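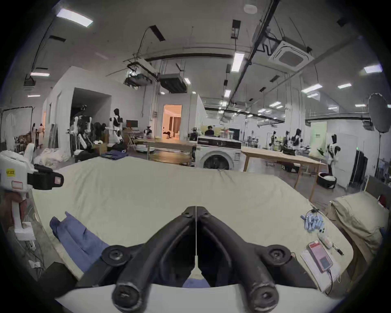 Blue garment on the cloth-covered table, washing machine behind.

Folding notes, March

The Candville laundry group has revised its method for dark garments. Load size, sorting and detergent are unchanged. The changes apply from the end of the wash to the shelf.

Dark items are now laid out one at a time on a pale cloth. Lint, loose thread and leftover detergent streaks are easier to find against a light ground, and the cloth keeps the fabric from sliding while sleeves or legs are aligned. Garments are shaken once, laid face down and smoothed from the center seam outward. Anything still damp at the waistband or cuffs goes back on the rack. Spin speed for mixed cotton stays at 400 rpm for delicate pieces, as in the previous notes.
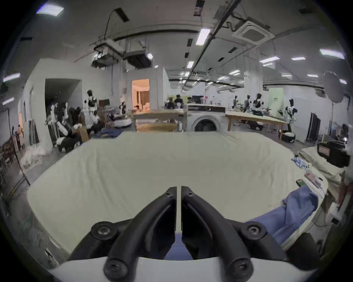 Should a garment be folded while it is still warm from the dryer?
Fold it within a few minutes of the end of the cycle. Cotton left in a heap sets its creases as it cools, and these usually need steam to remove.

Rocío Montecinos tested the new order on 132 garments and logged a mean folding time of about 60 seconds for trousers. Shirts took longer, mainly at the collar. Her log sheets are in the Orkik folder – the column for fabric weight is still incomplete.

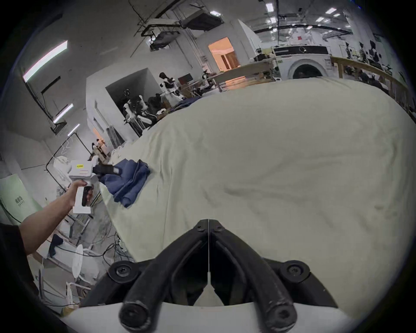
The cover cloth needs the same care as the laundry. Rocío Godoy recommends washing it separately and pulling it taut at the corners before each session. Ridges underneath transfer to thin fabrics under hand pressure. A cream cloth with soft folds and creases, like the one under the folded dark blue piece, should be smoothed before the next item is laid down. Spare cloths are kept at the Brestau store, second shelf, and should be signed out by size.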